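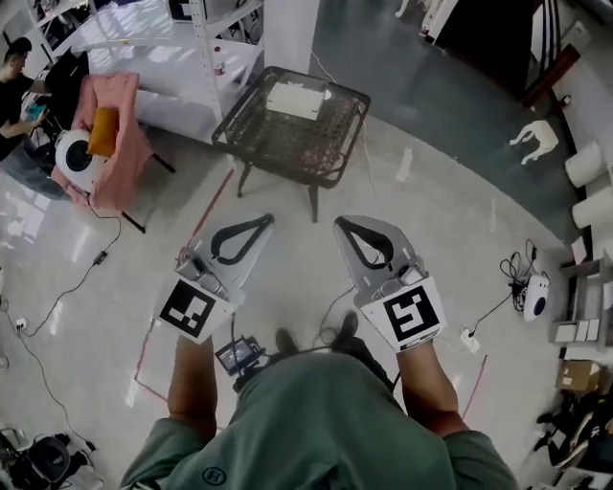 Lesego Nel wrote in to ask whether the Flurnbridge Udham can be charged from an ordinary household outlet every night, and whether doing so hurts the battery. We get that one more than any other, so it goes first.

Charging and battery

Can I charge the Udham from a regular outlet?
Yes. The portable cord that comes with the car plugs into a standard 120-volt outlet. It's slow, and a nearly empty battery will need more than one night. If your daily drive is short, it's enough. Use a grounded outlet on its own circuit and don't run the cord through an extension.

Does charging every night wear out the battery?
No, provided you set the charge limit for daily use. Go to Vehicle, then Charging, then Daily Limit, and leave it at the default. Save a full charge for the morning of a long trip. The car goes back to the daily limit by itself after the next drive.

The charge port light is blinking amber. What does that mean?
The car and the charger have started talking but haven't agreed on a rate. Unplug, wait until the light goes out, and plug in again. If you've set a charging schedule, a slow amber pulse is normal and means the car is waiting for its start time. A fast blink that keeps coming back needs a visit to the service department.

What's the warranty on the battery?
Coverage depends on the model year and on where the car was first sold. Your warranty booklet has the terms for your car, and we can look them up from the VIN if the booklet is missing.

Range

Why does the dash show less range than the window sticker?
The number on the dash is based on your recent driving. Highway speed, cold weather and a loaded roof rack all bring it down. The sticker figure comes from a standard test and doesn't change. If you bought the car used, the estimate still reflects the last owner's habits for the first few drives.

How much range will I lose in winter?
It varies with the trip. Short trips are the worst, as the cabin and battery have to be warmed up each time. Preheat while the car is plugged in and use the seat heaters before turning up the cabin heat. Wichai Sangkhawat, another owner, told us he sets departure for 6 a.m. and leaves it that way until April.

Seats and cargo

What's the difference between the Udham and the Bonormont?
The Udham has two rows. The Bonormont is longer and adds a third row, for 6 seats in all, with captain's chairs in the middle. Both use the same battery and the same charge port. The Bonormont is heavier, so expect a bit less range from it – and check the height of your garage door before ordering one with roof rails.

Can I put a child seat in the Bonormont's third row?
A booster that uses the seat belt will fit. There are no lower anchors back there. Both second-row seats have lower anchors and a top tether.

Can either one tow?
Both can, with the factory hitch. We don't install aftermarket hitches on electric models. Range drops a lot with a trailer, so plan your charging stops around sites with pull-through spaces.

Service

How often does it need service?
Every 52 weeks. The yearly visit covers brake fluid, the cabin filter, coolant level and a tire rotation. There's no oil to change. If you drive mostly on the highway, you may want the tires rotated sooner.

I bought my car from Mittal. Can you still work on it?
Yes. Bring the VIN and any paperwork you have. Warranty work is handled the same way no matter which dealer sold the car. Prepaid maintenance plans are different – those are honored only by the dealer that sold them.

My update failed partway through. Is the car safe to drive?
If the dash starts up normally, yes. The car returns to the previous version when an update doesn't finish. Park where there's a good signal, leave the doors locked, and try again. Updates won't start with less than a quarter charge.

How do I book a visit?
Call the service desk or use the owner app. Have your mileage handy. Loaner cars are limited and have to be requested when you book.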